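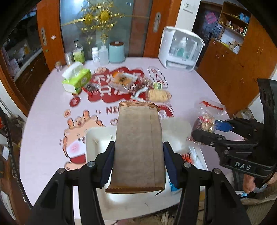

노은채
Trurnska 제품 담당, Kudodport

Trurnska 리디렉션 및 깨진 링크 점검 도구

홈페이지를 개편해 보신 분이라면 아마 한 번쯤 겪어 보셨을 거예요. 디자인은 예뻐졌고 대표님도 만족하셨는데, 몇 주 지나서 유입 그래프를 보니 계단처럼 뚝 떨어져 있는 그 상황이요. 저도 예전 회사에서 똑같은 일을 당했습니다(그때 그래프는 지금도 떠올리기 싫어요). 원인은 주소였어요. 게시판 주소 체계를 싹 바꾸면서 옛날 주소를 새 주소로 넘겨 주는 설정을 빼먹었고, 검색 결과를 누른 분들은 전부 404 페이지를 보고 계셨던 거죠.

Trurnska는 그런 주소를 찾아서 목록으로 뽑아 주는 프로그램입니다. 사이트 주소를 넣고 시작을 누르면 첫 페이지부터 링크를 따라가면서 응답 코드를 기록해요. 404가 뜨는 주소, 리디렉션이 몇 번씩 꼬리를 무는 주소, 자기 자신으로 되돌아오는 주소를 따로 모아 줍니다. 그리고 제가 제일 아끼는 기능인데요, 그 깨진 주소가 어느 페이지의 어느 문구에 걸려 있는지까지 같이 보여 드려요. 주소만 덜렁 받으면 고치러 갈 데를 또 찾아야 하잖아요!

점검하는 항목

내부 링크와 외부 링크의 응답 코드
301과 302 구분, 리디렉션 단계와 최종 도착 주소
순환 리디렉션
http와 https, www 유무가 섞여 있는 링크
슬래시 유무 때문에 두 번 도는 링크
이미지, PDF 등 첨부 파일 주소
사이트맵에는 있는데 실제로는 열리지 않는 주소
페이지 안 앵커(#)가 가리키는 위치가 없는 경우

앵커 점검은 원래 없던 기능이에요. 긴 이용 안내 페이지를 운영하시는 분들이 목차를 눌러도 꿈쩍을 안 한다고 계속 메일을 주셔서 7월 업데이트에 넣었습니다. 기본값은 꺼짐이고, 설정의 '추가 점검'에서 켜시면 됩니다. 켜면 속도가 조금 느려져요.

301이랑 302, 뭘 써야 하나요

문의 메일에서 정말 자주 나오는 얘기라 여기에 적어 둡니다. 주소가 완전히 바뀌어서 옛날 주소로 돌아갈 일이 없으면 301을 쓰세요. 행사 페이지처럼 잠깐만 다른 데로 보내고 나중에 되돌릴 거라면 302가 맞고요. 쇼핑몰 솔루션 중에는 관리자 화면에서 '페이지 이동'을 설정하면 말없이 302로 걸어 버리는 것들이 있어서, 본인은 301로 해 둔 줄 아시는 경우가 꽤 많아요. Trurnska 결과 화면에서 '이동 종류' 열을 눌러 정렬해 보시면 바로 확인됩니다.

그리고 없어진 페이지를 몽땅 첫 페이지로 보내는 설정은 말리고 싶어요. 운동화 상품을 찾아온 사람이 갑자기 대문으로 떨어지면 그냥 나가 버리거든요. 검색엔진도 이런 이동은 없는 페이지나 마찬가지로 볼 때가 있습니다. 비슷한 상품이나 상위 카테고리가 있으면 그쪽으로 보내고, 정말 갈 데가 없으면 404나 410으로 두셔도 괜찮아요. 404가 있다고 사이트 전체가 벌을 받는 건 아니니까 너무 겁내지 마세요.

저희 도움말 사이트로 돌려 본 결과

자기 물건을 자기가 안 쓰면 좀 그렇죠. 그래서 Kudodport 도움말 사이트에 돌려 봤는데 깨진 링크가 537개 나왔습니다. 네, 부끄러웠어요. 들여다보니 거의 다 하단 메뉴에 있던 옛날 약관 주소 때문이었고, 그 메뉴가 모든 페이지에 붙어 있으니 숫자가 그렇게 불어난 거였어요. 템플릿 파일에서 주소 한 줄을 고치고 다시 돌리니까 목록이 확 줄었습니다. 그날 이후로 결과 화면에 '같은 원인끼리 묶기' 버튼이 생겼어요. 처음 점검하고 숫자에 놀라셨다면 그 버튼부터 눌러 보세요.

Ntuli 보고서

Ntuli는 Trurnska에 딸려 있는 보고서 기능입니다. 점검 결과를 엑셀용 CSV로 받으실 수도 있고, 고객사나 윗분께 보낼 PDF로 뽑으실 수도 있어요. PDF에는 로고를 넣을 수 있고 표지 문구도 바꾸실 수 있습니다. 지난번 점검과 비교해서 새로 생긴 문제, 해결된 문제, 그대로인 문제를 나눠 주기 때문에 매달 관리 보고를 하시는 대행사 분들이 많이 쓰세요. 한글 주소도 깨진 문자로 나오지 않고 읽을 수 있게 풀어서 표시됩니다(이거 하나 맞추느라 제가 며칠을 붙잡고 있었는지 몰라요...).

설치형과 Cledau

설치형은 윈도우와 맥에서 돌아갑니다. 메모리는 4GB만 있어도 실행은 되지만, 게시글이 많은 커뮤니티 사이트라면 넉넉할수록 편해요. 컴퓨터를 켜 두기 싫으시면 Cledau를 쓰시면 됩니다. 저희 서버에서 대신 점검을 돌려 주는 서비스고, 새벽 2시처럼 방문자가 적은 시간으로 예약해 둘 수 있어요. 끝나면 메일이 갑니다. 새로 생긴 문제가 있을 때만 메일을 받도록 바꾸실 수도 있고요.

점검 속도는 꼭 한번 확인해 주세요. 저렴한 공유 호스팅에 올라간 사이트는 요청이 몰리면 차단이 걸리기도 하고, 그러면 멀쩡한 페이지까지 403이나 503으로 기록됩니다. 결과에 503이 우르르 나오면 사이트가 망가진 게 아니라 속도가 너무 빨랐을 가능성이 커요. 설정에서 '천천히'로 바꾸고 다시 돌려 보시고, 그래도 같으면 호스팅 업체에 점검용 IP를 허용해 달라고 요청하세요. Cledau에서 쓰는 IP는 계정 화면 맨 아래에 적혀 있습니다.

안 되는 것도 적어 둘게요

Trurnska가 리디렉션을 대신 걸어 드리지는 않습니다. 옛 주소와 새 주소를 짝지은 표를 만들고 .htaccess나 nginx 형식으로 내보내는 데까지가 저희 일이에요. 서버에 올리는 건 직접 하시거나 개발자분께 넘기셔야 합니다. 올리기 전에 기존 설정 파일은 꼭 백업해 두시고요!

로그인해야 보이는 페이지는 설치형에서만 점검할 수 있어요. 자바스크립트로 나중에 그려지는 메뉴도 읽기는 하는데, 마우스를 올려야 비로소 만들어지는 링크는 아직 놓치는 경우가 있습니다. 순위를 올려 준다거나 키워드를 추천해 주는 기능도 없어요. 그런 걸 찾으셨다면 다른 도구가 맞으실 거예요.

체험과 구매

30일 동안 모든 기능을 그냥 써 보실 수 있습니다. 카드 등록은 안 받아요. 체험이 끝나도 그동안 저장한 결과는 계속 열어 보실 수 있고, 새 점검만 막힙니다. 설치형은 한 번 결제로 쓰시는 방식이고 Cledau는 월 단위예요. 둘을 같이 쓰셔도 결과 파일 형식이 같아서 서로 불러올 수 있습니다. 세금계산서는 결제 화면에서 사업자 정보를 넣으시면 발행되고, 견적서가 먼저 필요하시면 문의 양식에서 '견적 요청'을 골라 주세요.

개편을 앞두고 계시다면 새 사이트를 열기 전에 옛날 사이트부터 점검해서 주소 목록을 저장해 두세요. 옛 서버를 내리고 나면 어떤 주소가 있었는지 되살리기가 참 힘들어요. 저장해 둔 목록은 새 사이트를 연 다음 '목록으로 점검' 메뉴에 그대로 불러오시면 됩니다.

설치하다 막히면 도움말의 '처음 실행하기'를 먼저 봐 주시고, 그래도 안 되면 오류 화면을 캡처해서 문의 양식으로 보내 주세요. 사이트 주소와 프로그램 버전을 같이 적어 주시면 답이 훨씬 빨리 나갑니다.

체험판 내려받기
Cledau 요금 보기
문의하기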